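Ticket 739 – Booking calendar sends reminders an hour early
Product: Bako scheduling add-on
Opened by: Oluwaseun Okeke, Bramstead Laundry & Mending
Status: Waiting on customer

Customer's message

Hello again, and thank you for being so patient with me last time! Our pickup reminders have been going out an hour early ever since the clocks changed, so folks are turning up while we're still folding. I counted 32 of them last week. The calendar on my own screen looks perfectly fine – it's only the texts that are wrong. I've signed out and back in, and I restarted the office computer twice. Our other pages still load, so I don't think the whole site is down. 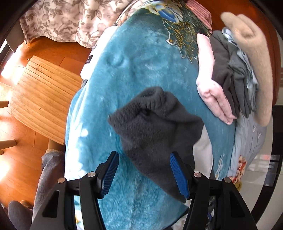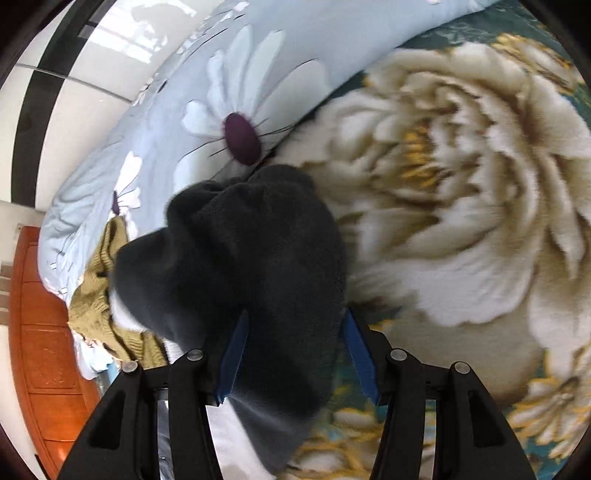 Dark gray fabric, soft and a little fuzzy.

Reply from support, Wednesday, November 16, 2022

Hi Oluwaseun, so nice to hear from you, and I'm sorry about the early birds! The calendar and the texts keep their time zones in two separate places, and I suspect yours don't match. Could you try these for me?

1. Open Settings, then Messages, and set the zone to match your calendar.
2. Save, and wait 7 minutes.
3. Book a test pickup under your own number and tell me when the text arrives.

I'll leave the ticket open till you write back.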